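Setting Up a Two-Arm Robot for the Drawer-to-Table Bottle Task

Valleck Lab Notes > Flurkis cell > Setup and care
Written by Samer Ghanem, checked by Llinos Gough. Last edited 2021-11-04.

This page covers the Flurkis cell, the one with the refrigerator and the white table. It takes you from a cold start to a first full run, then lists the checks we do to keep the hands and arms in good order. If you are working on the Nicholas cell at Villisbridge, the arm steps are the same but the furniture distances are not, so do not copy them over.

You will need the cell laptop, a soft brush, a lint-free cloth, a 3 mm hex key, the torque driver from the Flurkis drawer, and two closed bottles of tea. Use full bottles. A half-full one shifts its weight when the wrist turns and you will end up tuning the grip for the wrong load.

1. Park the base

Push the robot in by the rear handle with the arms folded. Line it up so the head camera has both the front corner of the table and the lower part of the refrigerator. Lock the casters and try to rock the base. If it moves, lift it off the parquet seam it is sitting on and lock again.

The floor planks run at an angle to the table, so do not use them as a guide for squaring the robot. Use the table leg.

2. Power up the arms

Release the emergency stop, switch on the arm supply and wait for both controllers to report ready. Run the homing routine one arm at a time, left first. Keep clear of the elbows while this happens. They swing wider than people expect — Llinos has the bruise.

When homing is done, open and close each hand by command. All fingers should reach their stops without clicking. A finger that lags usually has lint in the base joint. Brush it out before you go any further.

3. Set the furniture

Open the lower door of the refrigerator fully, then pull the drawer out toward the robot until it stops. Lay the yellow-capped bottle on its side in the drawer with the cap toward the table. Stand the other bottle on the table, back from the edge. Leave the upper door closed.

Check the camera view on the laptop. The drawer and the bottle in it have to be in view with both hands at their start poses.
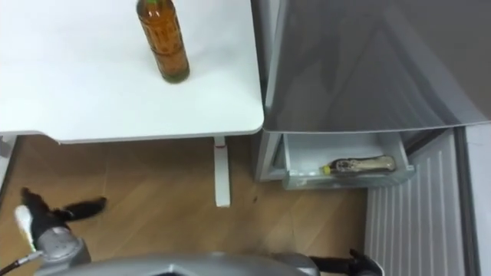 4. Teach the pick

Put the left arm in hand-guide mode and bring the open fingers over the bottle. Save three points: one above the drawer, one at the bottle, and one back above the drawer for the lift. Keep the lift point directly over the grip point until the bottle has cleared the front lip. Most of our early failures were the base of the bottle catching there.

Set the finger closing force to 4 on the controller scale. Go up a step if the bottle slides, and stop as soon as it holds. Soft plastic dents easily, and a dented bottle will not stand straight.

5. Teach the carry

Turn the wrist so the bottle comes upright with the cap on top, then move it toward the table. Do this in the open space between the drawer and the table edge. Save a waiting point there with the base of the bottle near the height of the tabletop. Pause at this point on the first few runs and look at the grip from the side. The fingers should wrap the upper half and leave the cap free.

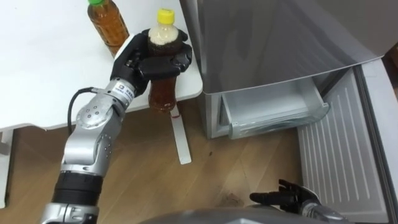 Move on from the waiting point at quarter speed. The last stretch is a straight rise followed by a straight move over the table, and the two should stay separate in the program. If you let the controller blend them into one curve, the bottle can clip the table edge.

The right arm stays near the lower door through all of this. Give it a fixed hold pose and set its speed to zero so a stray command cannot send it into the panel.

6. First full run

Keep one hand on the emergency stop. Run the whole sequence at quarter speed, then at half. Do not go to full speed until you have three clean runs in a row at half.

Routine care

Before each session, wipe the finger pads with a dry cloth. No alcohol on the black finger parts, it makes them brittle. Check that the arm cables have enough slack to follow the wrist through a full turn and that neither has worked its way under a joint.

Every 1,000 cycles, check the bolts on the face of the large round joint with the torque driver. Go across the ring, not around it. Write the cycle count in the log even if nothing moved.

If the left hand drops bottles after a long session, rerun the homing routine before you touch the force setting. We raised the force twice in August when the real fault was a wrist offset, and had to set it all back afterward.

Shutting down

Take the bottle out of the hand, fold the arms, press the emergency stop and switch off the arm supply. Slide the drawer in before you close the lower door.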